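Pre-run checklist for the gripper comparison, with my comments
Kept by Savita Joshi, Mishra test group
Revised in January, after the Skodetura controller swap

I go down this list every time we set up a block of simulated grasps, and I write my comments under each line because otherwise I forget what I meant by "OK". Rajkumari Nigam wanted a clean version with only the checkmarks. There is one, in the shared folder, and you're welcome to it, but the comments are where the useful stuff is!

We're comparing the plain two-finger gripper against the Grotow soft pads, same arm, same room, same controller. The block I'm checking here is the two-finger one.

SECTION A. SCENE AND ARM

A1. Correct room file loaded
OK. The tiled room with the light wood table. Mohit Rastogi has a second room with nearly the same name, and I have opened the wrong one more often than I'd like to admit. Look for the dark green walls and the doorway through to the bed.

A2. Arm base seated flat on its own table
OK. The base goes on the dark table and the objects go on the wooden one. Zoom in on the bottom plate and look for a gap. We had a floating base back in the fall and it threw every height off by a hair, enough to make good grasps look sloppy.

A3. Arm collision shapes turned on
OK, but check it twice. The Wikside importer turns them off if you reload the arm without reloading the room. No warning, no message, it just does it.

A4. Joint limits match the config file
OK.

A5. Furniture clear of the sweep
OK with a comment. The black chair down by the dark table is fine for the poses we use now. Geeta Thakur would like to add a low side approach later on, and I think the chair has to go before we do that. Leave this one open on the clean copy, please.

SECTION B. GRIPPER

B1. Right gripper attached
OK. Black two-finger. Read the name in the tree as well as looking at the model, since the soft pad version shares the same hand and from far off I can't tell them apart.

B2. Fingers open and close fully
OK. I cycle them by hand from the panel, slow once and fast once.

B3. Closing force set to the agreed value
FAILED the first time, OK now. Somebody (me) had left the soft pad value in. If you change it for a quick experiment, put a note in the log, even a rude one.

B4. Finger friction value is the measured one
Partly OK. We're still using the number Mohit got from the bench, and it comes from a single afternoon of pulling on things. I trust it for comparing the two grippers with each other. I wouldn't quote it to anybody outside.

B5. Tool center point set at the fingertips
OK. After the Skodetura swap it had slipped back to the flange, so the arm kept trying to push its whole hand through the table. Exciting for a second, then very boring to sort out.

SECTION C. OBJECTS

C1. Mouse in place, at rest
OK. Gray computer mouse, and it's the target for this block. Let the physics settle before you start the clock. It used to drop a tiny bit at load and rock on its belly, and the first few grasps would come out weird.

C2. Mouse weight
OK. Left at the default from the object library. Meenakshi Thakur thinks it's light compared to the one on her desk, and she may be right, but both grippers get the same mouse so I'm not losing sleep.

C3. Bowl and blue flat piece in place
OK. Neither is a target here. They're there so the planner has something to avoid, and so we can see if the wrist brushes anything on the way in. The flat one is the one to watch — it's so thin that the contact check sometimes misses it. I go by whether it has shifted when the run is over.

C4. No leftovers from the last block
OK. Scroll through the whole object tree. A leftover can be under the floor, still quietly eating compute.

SECTION D. CONTROLLER AND LOGGING

D1. Controller rate steady at idle
OK. Let it sit for 60 seconds with the arm still and look at the trace. Small ripples are fine. If you get a sawtooth, restart the controller before you do anything else, you'll save yourself an hour.

D2. Approach height
OK. The gripper has to pause above the mouse with a visible gap before it goes down. The pause is ugly and it slows the block, and Geeta has asked me twice to take it out. I'm keeping it. When a grasp goes bad, that pause is how I tell a bad approach from a bad close.

D3. Emergency stop works from the panel
OK. Yes, I know it's a simulation. We use the same panel on the bench arm, and I want everybody's hand to know where that button is.

D4. Random seeds written to the log
OK. Both grippers use the same list.

D5. Disk space
OK after cleanup. I deleted the January practice logs, with Rajkumari's blessing.

D6. Side view recording on
OK. One still at the pause, one at the lift. I used to keep full video and it was a mess to look through.

SECTION E. WHERE THE COMPARISON STANDS

We have 1,778 logged grasps in total, both grippers and all the objects together. Of the mouse grasps, I've flagged 252 for a second look, mostly the ones where the fingers landed off center and the thing turned as they closed. Meenakshi has gone through 43 of them so far and she wants to split "turned but held" from "turned and slipped". I was lumping those together, so I'll have to redo my table. Fair enough!

My own feeling, and it's only a feeling until she's through the pile: the hard fingers are pickier about where they land on a curved shell, and the soft pads forgive more but take their time letting go. Mohit disagrees about the letting go. He blames the release command in the new controller, and we should rerun a few with the old one before either of us gets any louder.

Open items
A5, chair, before any side approach. Geeta.
B4, friction, second bench measurement with both finger types. Mohit.
C3, thin object contact check. Me, when I can.
D2, pause stays until the flagged grasps are sorted.

Signed off for the two-finger mouse block at 4:15 p.m., S. Joshi. Pause height checked against the side view, gap looks good, go ahead and start it.
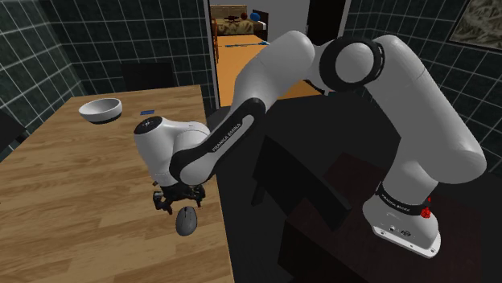
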